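Notebook, burger bench, April

Gripper comparison, second round. Same arm for both, same table, same tray. Only the thing on the end of the arm changes.

Candidates:

- **Plirketti** parallel jaw, the one we already had. Two hard fingers, flat faces.
- **Losevex** parallel jaw, on loan from Ďurica. Same stroke on paper, softer finger pads, heavier body.

The controller is the Girnero box in both cases. I left the motion profile alone and changed only the payload figure and tool offset when swapping. Last time I forgot the offset and lost most of a morning, so it is now written on tape on the controller lid.

### Task

Pick one toy ingredient out of its slot, bring it over the tray, set it down flat, open, retract. No stacking this round. Stacking mixes up too many errors and I want to know about the grip first.

The ingredients stand on edge in the clear holders on both sides of the tray. That is the part that makes it a fair test for fingers. A piece lying flat can be taken by nearly any edge, but a piece on edge has to be approached in the gap between it and its neighbor, and some of those gaps are tight. 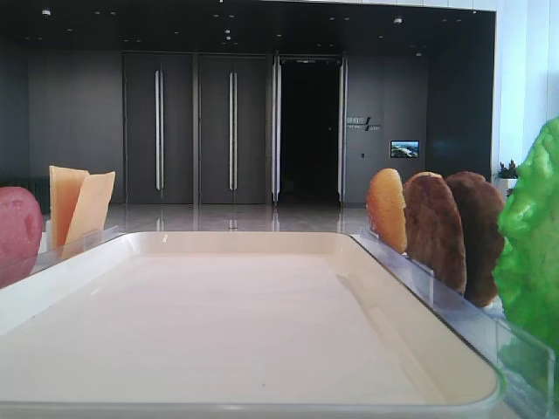

The tray starts bare every time. If a piece is left in it from the run before, the placement check reads the old piece as a success, and I had to throw out one block for exactly that.

Order of work per block: all the thin pieces first, then bread, then patties, then lettuce. I'd like to randomize this later. For now a fixed order makes it easier to compare the logs side by side.

### Setup notes

- Finger opening for approach set per piece type. One common opening was tried and dropped. Wide enough for the bun is too wide for the cheese; the outer finger pushes whatever stands behind it.
- Close force set to 15 N on both grippers to start. The Losevex reports force at the motor and the Plirketti estimates it from current, so the same number on the screen probably doesn't mean the same squeeze. I need to put both on the load cell before claiming anything.
- Camera exposure locked. With auto exposure, the edges of the clear holders bloom when the daylight changes and the slot finder shifts by a few pixels.
- Retract height 400 mm above the table. Could come down and save time, but I don't want to chase collisions with the holders this week.
- Speed limited for the last part of the approach, full speed everywhere else.

### Plirketti

Good in the gaps. The fingers are thin enough to get between neighboring pieces without disturbing the row most of the time. When it misses, it misses cleanly: closes on air, reports zero width, goes back up. Easy to catch in software.

Bread is where it struggles. The faces are hard and so is the crust, so contact is a small patch and the slice can pivot around it. On the way to the tray it stays put. The trouble comes when the lower edge touches the tray before the rest. The slice then rotates in the fingers, and how far it rotates depends on where along the edge it was taken. If it was gripped near the middle, release is fine. If it was gripped near the end, the slice drops the rest of the way and can slide toward the rim.

Things tried on the bread problem:

1. Lower placement height. Helped a little, then the fingers started touching the tray. There is a faint rub mark on one fingertip. Went back up.
2. Tilting the wrist before release so the slice comes down closer to flat. Better. It costs a bit of cycle time and the forearm passes low over the left-hand holders, so I had to add a waypoint.
3. Opening slowly. No difference I could see in the logs.
4. Strip of thin rubber tape on each finger face. Works well for bread, but it adds thickness and the gripper then starts to catch the neighbor on patties. Tape came off again afterward.

Number 2 stays in. The wrist tilt is now part of the bread routine for both grippers so the comparison stays even.

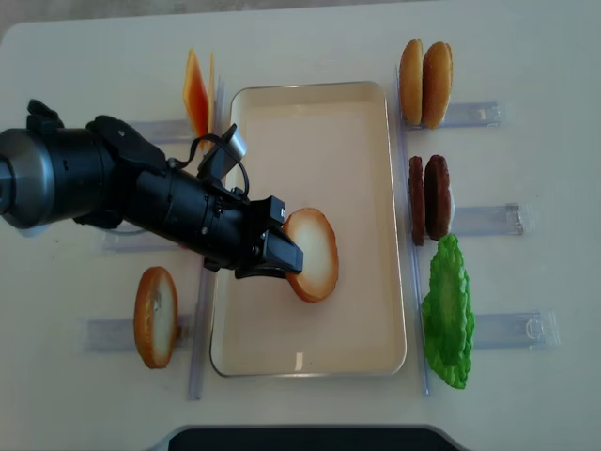 ### Losevex

The pads do what Ďurica said they would. Bread doesn't pivot nearly as easily and the landing spot is more repeatable. Patties also hold well, and their rough surface seems to suit the pads.

Weak points:

- The body is wider than the Plirketti's. Reaching the slots nearest the rail means coming in at an angle, and two of my taught approaches had to be redone.
- Cheese sticks. The piece is light and smooth and it stays on one pad after opening. A short shake after release gets it off but then it lands wherever it likes. Talc on the pads helped for a few picks and then didn't.
- Lettuce is about even with the other gripper. The ruffled edge gives a different contact every time, so I don't trust either result yet.
- The cable exits toward the camera bracket. With the wrist turned all the way it pulls. I rerouted it with more slack and limited the last joint. Should ask Ďurica for the side-exit version.

### Counts so far

261 picks logged over both grippers, not counting the block I threw out. Of those, 8 ended in a protective stop, all of them on approach and none during placement. I haven't split them by gripper in the sheet yet. My impression is that more of them belong to the Losevex because of the width, but some of those came before I redid the approaches, so they should be tagged separately.

### Where this stands

For a bench that is mostly bread and patties I would take the Losevex. For the whole set of ingredients I would stay with the Plirketti and look for a better finger face, something thinner than the tape. A molded pad on the inner face only, with the outside left as is, would keep the clearance.

To do:

- load cell check on both, same piece, same opening
- split the stops by gripper and by before/after reteach
- try the Losevex with one pad swapped for bare metal, for the cheese
- rerun lettuce with the piece turned the same way each time
- bring the retract height down once the approaches are settled
- write to Ďurica about the cable exit and how long we can keep the loaner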